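Remote phosphor plate

A remote phosphor plate is a sheet of light-converting material mounted at a distance from a blue light emitting diode instead of being applied directly to the chip. Part of the blue light passes through the plate and part is absorbed and re-emitted at longer wavelengths, mostly yellow. The two parts mix and are seen as white. The plates are used in downlights, task lamps, panel fixtures and display cases.

Share 6 | Comments 3

Background

In the ordinary white LED, phosphor powder is stirred into silicone and dispensed over the chip. The powder then sits against the hottest part of the package. As it warms, its conversion efficiency falls, an effect known as thermal quenching, and the silicone around it may yellow or crack with age. Moving the phosphor away from the chip lowers its working temperature and spreads the incoming light over a larger area. The cost is a larger amount of phosphor per lamp, as the plate must cover the whole mouth of the mixing chamber.

Construction

A typical assembly has three parts: a board carrying the blue LEDs, a reflective mixing chamber, and the plate. The chamber walls are white or mirrored. Their reflectance matters a great deal, because much of the converted light leaves the plate backward and has to be returned. A chamber with poor walls can lose more light than the remote layout saves.

Plates are made in several ways. In molded plates the powder is blended into polycarbonate or acrylic before forming. In coated plates a thin layer of phosphor and binder is printed on glass or clear plastic. Glass plates tolerate higher temperatures but are heavier and harder to cut. Silicone sheets are used where the plate has to be bent.

The Hellum process, a screen printing method for glass, lays down the phosphor in 6 passes with a drying step after each. It gives an even layer but is slow. The Ristine plate is a molded type with a domed center, intended to reduce the color difference between light leaving straight ahead and light leaving at a steep angle.

Optical behavior

The color of the output depends on plate thickness, phosphor loading and the wavelength of the blue source. A thicker or more heavily loaded plate converts more blue light and gives a warmer white. Light crossing the plate at an angle travels a longer path through the phosphor, so the edge of the beam may look more yellow than the center. Diffusing particles are often added to even this out.

Conversion always releases some heat. Each yellow photon carries less energy than the blue photon that produced it, and the difference, called the Stokes loss, stays in the plate. Plastic conducts this heat poorly. In high-power lamps the middle of a plastic plate can become hotter than its rim, and for this reason glass or ceramic is preferred above moderate power levels.

Testing

Plates are normally measured in an integrating sphere, together with the chamber they are designed for. Results from a bare plate are of limited use, as they leave out the light returned by the walls. Color rendering under finished lamps is also judged by eye on common materials, usually wood, paper and colored plastic. 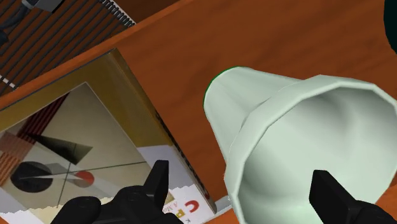
Rendered tabletop with a hardcover book and a pale mint-green cup on its side.

Edin Todorova, in a report on the Munasinghe test lamp dated November 2024, compared molded and printed plates over the same board of 48 LEDs. The printed glass plates held their color more closely as the lamp warmed up. The molded plates showed a slow drift toward blue, which the report put down to thermal quenching near the center. The trial covered 279 plates, nearly all of them from the Plernden works.

Limitations

An unlit plate is yellow or orange, and some buyers object to this in fixtures where it can be seen. A white diffuser placed in front hides the color but absorbs some light. Scratches in a coated plate let blue light through unconverted and show as cold spots. The large emitting surface also makes narrow beams difficult to form, so spotlights generally keep the phosphor on or near the chip.

See also

Integrating sphere
Stokes shift
Thermal quenching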